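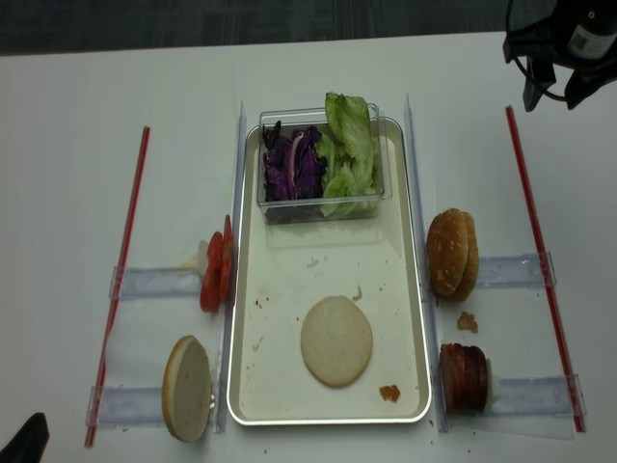

Cabbage has to go on before anything wet does, Bok-nam Sun told me while I was still tying my apron, and if I was going to put the tomato under it again I could clean the bench by myself.

Fair enough! So that's the first item for February: order of the stack. I'd been building bottom bun, meat, tomato, onion, then greens on top, which looks great for as long as it takes to pick the thing up. Then the top bun goes skating off on the lettuce and you're holding half a sandwich and wearing the rest. Bok-nam's order is bottom bun, cabbage, meat, tomato, onion, lettuce, top bun. I made both this morning and ate both (a hardship) and I have to say hers holds together better. The cabbage gives the meat something rough to sit on. The lettuce is still a problem. More on that further down.

Layout of the bench, for anyone picking this up while I'm out. We're keeping the tray in the middle, long way up and down, with the greens box at the top end and the building space at the bottom. Tomato and onion upper left, bottom buns lower left, top buns upper right, meat lower right. Everything in the side holders stands on edge. I know the old Skirnard sheet has the buns flat in a pile, ignore it, that sheet is from when we had the deep tubs and I keep meaning to take it off the wall.

I like the buns split left and right much more than I thought I would. With both halves in one place I was forever grabbing a top when I wanted a bottom, and you don't notice till you've already put cabbage on it and the whole thing rocks around on its dome. Now left hand does bottoms, right hand does tops. It took me the first 8 sandwiches to stop crossing over.

Things standing on edge, notes so far:

Buns: fine. The Chae ones have enough crust to hold themselves up. They do shed crumbs everywhere, on the tray, on the table, in my sleeve. I wipe between builds when I remember, and I mostly don't.

Tomato: better than fine, as long as it's cut thick. The thin ones sag, then they stick to each other and you have to peel them apart with a fingernail. Next time slice the tomatoes last, after everything else is set out.

Onion: slippery little so-and-so. The slices want to come apart into rings the moment you pinch them. I've been tucking the onion in beside the tomato, which keeps it upright but means you often get a bit of both when you only wanted one. Bok-nam thinks we should give it a spot of its own. I don't know where that would go without pushing the tomato out of easy reach, so I've left it for now.

Meat: stands up nicely straight out of the fridge. Leave it out through a whole session and it starts to lean and slump, so small amounts, topped up. I had too much out today and threw the end of it away, my fault.

Greens. OK. We had cabbage and lettuce in separate boxes until last week and there wasn't room at the top of the tray for both, so now they share one clear box, cabbage on the left, lettuce on the right, no divider. I was sure they'd be one big purple and green mess by lunch. They weren't, quite. The cabbage is heavy and stays put, and it's the lettuce that wanders. If you fill the lettuce side higher than the rim (guilty) you get leaves coming over the edge every time you reach in. I tried pressing it down and that just bruised it.

What helps is tearing it smaller. Big leaves look generous but one of them covers a whole bun and flops over both sides, and that's where the skating comes from. I went down to pieces you could cover with three fingers and the top bun sat still on most of them. Not all. I'd like to try shredding it the way we do the cabbage, although Bok-nam pulled a face at that and said shredded lettuce is for people who don't like lettuce.

Weighed the greens before we started, both kinds together with the spares from the fridge: 1,245 grams. That was plenty for the 22 sandwiches we built, with a good handful of cabbage left. I didn't weigh the leftovers, sorry, somebody had already put them in soup. Half that amount next time, and I'll put the scale on the bench so I don't have to walk to the back with wet hands.

The cabbage came from Jokham and it's lovely stuff, really tight head, white ribs, cuts clean. It turned the cutting board purple and my thumbs too. The lettuce was from the same place and a bit tired on the outside, so strip a few leaves before you judge it.

Other bits while I think of them:

Cut side up for the bottom bun on the tray, always, and put it down in the lower half, clear of the greens box. If it's too close you knock the box with your wrist going in for the cabbage.

The cream trays from Novuteck show every crumb, which annoyed me at first and now I sort of like it. You can see when it's time to wipe. They go in the top rack only, the bottom rack warped one.

Sauce is still off the table until we agree on a bottle. I want the squeezy kind, Bok-nam wants a spoon and a bowl. A bowl needs space we haven't got.

Started at 9, later than planned, I couldn't find the bread knife (it was in the drawer with the tape).

For next time: smaller lettuce, thicker tomato, onion on its own if we can squeeze it in somewhere, and one batch with the cabbage dressed in a little vinegar to see if it goes soggy before it gets to the bun. Bok-nam is bringing the vinegar. I need to order more buns from Chae, we're down to one bag.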